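編みものの日記 丸ヨークがとうとう284目になった日

2024-10-15 くもり、夕方から少し雨

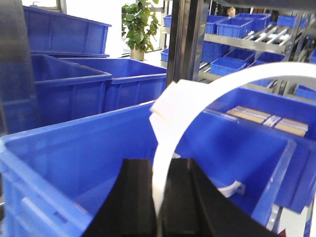

朝いちばんの一段

起きてすぐ、顔を洗うより先に編み針を持ってしまった。だって昨日の夜、増し目の段をあと一段だけ残して寝たのだ。眠くて目を落としそうだったから我慢したけれど、布団の中でもずっと気になっていて、朝になったら台所のお湯が沸くのを待ちながらもう編んでいた。

そして編み終わって、284目! 8月に首まわりの作り目をしたときには、こんな数が本当に輪針に乗るのかと思っていたのに、ちゃんと乗っている。コードの上にぎゅうぎゅうに並んで、ちょっと押し合いへし合いしているけれど、乗っている。数え直して、合っていて、もう一回数え直して、また合っていて、ひとりで台所で小さく拍手した。

首から下へ編んでいく丸ヨークのセーターは初めてで、これまではずっと前身頃と後ろ身頃を別々に編んで最後にはぐやり方だった。とじはぎは嫌いじゃない。嫌いじゃないけれど、袖付けのところで毎回必ず何かがずれる。片方の袖だけ妙に前を向いていたり、脇の線がねじれていたり。今回はそれがない! 首から始まって、ぐるぐる、ぐるぐる、どこまでも表を見ながら編んでいける。裏目の段がないというだけで、こんなに手が軽くなるとは思わなかった。

糸のこと

糸はPrekportの毛糸屋、Kikonoraで買ったもの。あの店のことは前にも日記に書いたけれど、何度でも書きたい。入り口が狭くて、傘立てをよけながら入ると、奥に向かって棚がずっと続いていて、羊毛のにおいがする。あのにおいをかぐと、買う予定のなかった日でも何か編みたくなってしまう。危ない店だ。

今回の地の色は、濃い青緑。店の中では黒っぽく見えるのに、窓のそばへ持っていくと急に緑が浮いてくる。模様のほうは生成りと、からし色と、それから迷いに迷ってくすんだ赤を少し。合わせて626グラムになった。レジで量ってもらったときは多すぎるかなと思ったけれど、丈を長めにしたいし、袖口を折り返せるくらいにしたいので、これでよかったと思っている。余ったら帽子にする。余らなくても帽子は編む。

紡ぎ方がふぞろいで、ところどころ太くなったり細くなったりする糸である。最初はそれが怖くて、試し編みを三枚も編んだ。一枚目は針が細すぎてごわごわになり、二枚目は逆にすかすか。三枚目に6号針で編んで、水通しして、平らに置いて一晩。翌朝さわったら、もう全然ちがう布になっていた! ふくらんで、目がそろって、太いところも細いところもお互いに譲り合ったみたいに落ち着いている。あの三枚は捨てずにとってあって、今は急須の下に敷いたり、本のしおりにしたりしている。ごわごわの一枚目が急須にはいちばんいい。

模様は22段

ヨークの編み込み模様は全部で22段。図案は古い編みもの本に載っていた葉っぱの連続模様で、下へ行くほど葉が大きくなって、そのあいだに小さな実が入る。からし色はその実のところだけに使った。ほんの数段しか出てこない色なのに、その段に来るとうれしくてたまらない。編み図の横に鉛筆で印をつけながら、次は実の段、次は実の段、と自分を励まして進んだ。

途中で一度、大きくほどいた。九段目で葉の先がひとつ隣にずれているのに、十三段目まで気がつかなかったのだ。気づいたときはさすがに針を置いてお茶を飲んだ。遠くから見れば誰にもわからない、着てしまえば背中側だし、と自分に言い聞かせてみたものの、背中側でも自分は知っているわけで、結局その晩のうちに全部ほどいた。ほどいた糸は縮れていて、生成りと青緑がからまって、ほどくのに編む倍の時間がかかった気がする。でも編み直したら前よりずっときれいにできた! 二回目だから手が道を覚えていて、渡り糸の引き加減もちょうどよくなっていた。

渡り糸については、ひとつ大発見がある。今までは、編み込みのたびに生地がきゅっと縮まってしまうのが悩みだった。今回、右の針にかかった目を編むたびに指で軽く広げてから次の色に替えるようにしたら、裏に渡る糸に余裕ができて、表がぴんと平らになった。本にはちゃんと書いてあったのだと思う。前に読んだときも読んだはずなのに、手のほうで納得するまで何年もかかった。

糸の持ち方も変えた。地の糸を左手の人差し指に、模様の糸を右手に。最初の日はもう、ぎくしゃくして、右手だけ別の生き物みたいだったけれど、三日目くらいから急に音楽みたいに動き出した。左、左、右、左、左、右。ラジオを聴きながらでも間違えなくなってきて、それがまた楽しくて、気がつくと夜更かししている。

道具かごの中身

ついでに道具のことも書いておく。目数リングは色をそろえずに、いろいろなのを混ぜて使っている。段の始まりだけ赤い輪にして、模様の切れ目にはほかの色。リングが足りなくなったところは、余り糸を結んで輪にした。これが案外いい。軽いし、なくしても惜しくないし、また結べばいい。

とじ針は先の丸いものを一本、磁石つきの缶に入れてある。はさみは祖母の代からのにぎりばさみ。切れ味がいいので、糸だけ切るように気をつけている(一度、編み地の端を切ってしまって青くなったことがある)。

それから丸いものばかり考えていたせいか、上の写真の、白い帯がぐいっと大きく弧を描いているところにも、ついヨークの曲線を重ねてしまう。広がりながら曲がっていく線、このごろどこを見てもそれだ。お皿のふちも、傘の骨も、マンホールの模様も、みんな増し目の計算に見える。

お昼はPringleで

お昼はGrarkvilleの駅前まで歩いて、喫茶Pringleへ。もちろん編みかけも持っていった。かぼちゃのスープと、端がかりかりに焼けたチーズトースト。かぼちゃのスープは今週からだそうで、上にかかっているクリームがほんの少し塩からくて、とてもおいしかった。おかわりしたいのを我慢して、代わりに焼き菓子をつけた。我慢になっていない。

窓ぎわの席は手元が明るくて、編みものには最高である。ただし青緑の糸は、さっきも書いたように明るいところだと色がころころ変わるので、ついつい編む手を止めて眺めてしまう。隣の席の人が、きれいな色ですねと声をかけてくれた。どう返事をしたらいいかわからず、はい、と力いっぱい言ってしまった。もう少し気のきいたことを言えばよかった。でも本当にきれいな色なのだ。

喫茶店で編んだのは、たったの二段。284目もあると、一段ぐるっとまわるのに思ったより時間がかかる。首のあたりを編んでいたころは、ひと息で一周できたのに。それでも一周して赤い輪に戻ってきたときの気持ちよさは今のほうがずっと大きい。遠足から帰ってきたみたいな感じがする。

帰り道、川沿いの桜の葉がもう赤くなり始めていて、そのくすんだ赤が、迷って選んだ糸の色とそっくりだった! 一枚拾ってかごに入れて帰り、糸玉の横に並べてみたら、葉のほうがちょっとだけ茶色い。それもよかった。次に赤を選ぶときは、もう少し茶色に寄せてみたい。

袖を分けるところ

夕方、雨の音を聞きながら、いよいよ袖の分け目に取りかかった。丸ヨークでいちばん楽しみにしていたところで、いちばん怖かったところでもある。袖になる目を別の糸に移して休ませておいて、脇の下に新しく目を作って、前と後ろをつないでしまう。読むと一行なのに、いざやろうとすると、どこからどこまでが袖なのか何度も確かめたくなる。

休ませる糸には、つるつるした木綿の糸を使った。毛糸だとあとで目を戻すときにからまりそうで。色は思いきり目立つ桃色にした。青緑に桃色がぐるっと入っているのを見ると、なんだか別の服みたいでおかしい。これはこれで着てみたい気もする。

脇の下の作り目は、最初にやった巻き目がゆるくて、一度やり直した。二回目は少しきつめに巻いて、次の段で裏側の糸を拾うように編んだら、穴があかずにきれいにつながった。ここまで来たら、もう着てみるしかない! 輪針を長いコードのものに替えて、そろそろと頭からかぶって、鏡の前に立った。

肩が、ぴったりだった。

うれしくて、片方の腕を上げたり、下ろしたり、後ろを向いたりした。後ろの首もとも、数段だけ余分に往復して高くしておいたおかげで、前が詰まらずにすっと沿っている。葉っぱの模様がちょうど肩の丸みのところで開いて、からし色の実が鎖骨のあたりに並ぶ。図案で見ていたときは平らな絵だったのに、肩に乗せたら急に木になったみたいだった。胴はまだ一段しかないので、見た目は立派なつけ襟である。つけ襟のまま洗いものをして、つけ襟のまま夕飯の味噌汁を温めた。袖の桃色の糸が汁椀に入りそうになって、そこでようやく脱いだ。

これからのこと

胴はしばらく模様なしの表編みが続く。退屈だと言う人もいるけれど、わたしはあのひたすら編む時間が大好きだ。本を読みながらでも、台所で豆を煮ながらでも編める。豆といえば、白いんげんを水につけたままだった。明日の朝いちばんに煮ること。

丈は腰骨が隠れるくらいまで。途中で脇に少し減らし目を入れるかどうか、まだ決めていない。まっすぐ落とすと楽に着られそうだし、少しだけ絞ると模様が引き立ちそうだし、どちらも捨てがたい。てのひらひとつ分くらい編んだところで、もう一度着てみて考える。

裾はゴム編みの予定。ねじりゴム編みにしようかな、と今これを書きながら思った。ねじると裾がきりっとするし、表目が一本ずつ立って見えるのがかっこいい。手間はかかる。でも袖口も同じにすれば、首まわりだけ普通のゴム編みで残ってしまう。首もほどいて編み直す? いや、それはさすがに。でも首まわりだけなら、作り目のほうから拾って編み直せるのだった。ああ、考え始めると眠れなくなる。

糸玉は新しいのをひとつほどいて巻いた。窓の外はまだ雨。あと一段だけ編んで、今日は赤い輪のところでちゃんと針を置いて寝る。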